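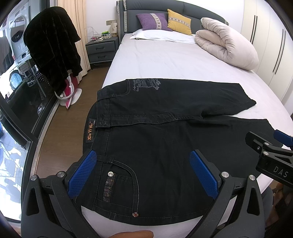

Lamai Phromma wrote in after the last session to ask why a central bank would raise rates when prices are going up because of a bad harvest. Higher rates don't grow more rice, she pointed out, so who is helped? I love this question, and I've rebuilt the first half of the notes so we can get our teeth into it.

Session 8: Supply shocks, interest rates and your bond fund
Notes updated Aug 6, 2023

1. Two sorts of inflation
Prices can rise when people want to buy more than the economy can make (a demand shock), or when something gets harder to make or ship (a supply shock). Lamai is quite right that a rate rise does nothing for the harvest. What the bank worries about is the second round: workers ask for more pay to cover the food bill, firms put up prices to cover the pay, and off we go again. Keep the words "second round" in your head, they'll come back in section 3.

2. Why bond prices fall when rates rise
Do this one with a pencil! You hold a bond with a face value of 500, bought at par, with one year left to run. At the end of the year it pays you 515, which is your 500 back plus a coupon of 15. The yield is 3 per cent.

Now suppose yields on new one-year bonds jump to 5 per cent. Your bond still pays 515 and not a penny more. A buyer will give you 515 divided by 1.05, so 490.48. You've lost 9.52 on paper in an afternoon, and the borrower hasn't missed a single payment.

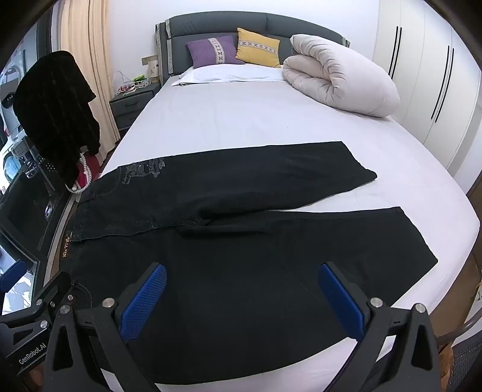

Black jeans laid flat on a bed.

With ten years left the fall would be far bigger, as the buyer is stuck with the poor coupon for ten years instead of one. We call this sensitivity duration, and it's my favourite idea in the whole course (you were warned).

3. Case: Neltton and Grasen
Both are bond funds in our workbook. Neltton holds short bonds, duration just under two years. Grasen holds long ones, duration eight years. Rule of thumb: percentage fall = duration times the rise in yield. So if yields go up by one percentage point, Grasen drops by 8 per cent. Work out Neltton yourself, using 1.9.

Then go back to the second round. If the market believes the bank will stop it, long yields may hardly move even while short rates climb, and Grasen can come out better than the rule suggests.
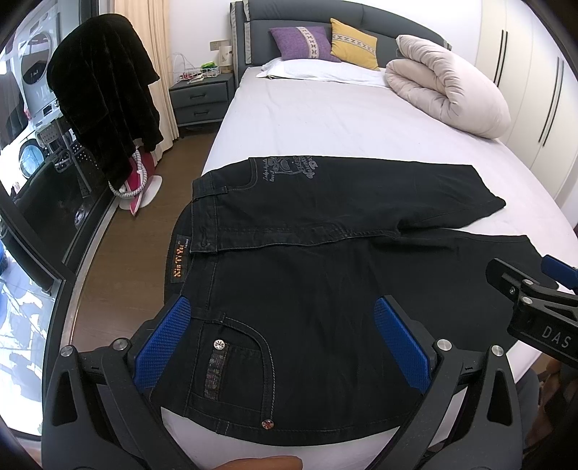 The rule, you see, takes it for granted that every yield moves by the same amount, and they very rarely do. Draw a line with maturity along the bottom and yield up the side, then bend it. That bend is where all the fun is!

4. For next time
Read the Karakaya note on wage bargaining, pages 3 to 11. Skip the appendix unless you like algebra.
Ekkachai Thongsuk has kindly typed up the June yield table, so please use his version, as mine had two columns swapped.
Problem: an investor has 1253 in Grasen and expects yields to rise by half a point. Give the expected loss in money, then say what would have to be true for the loss to be smaller.
The Nuler worksheet is optional, but question 4 is a cracker.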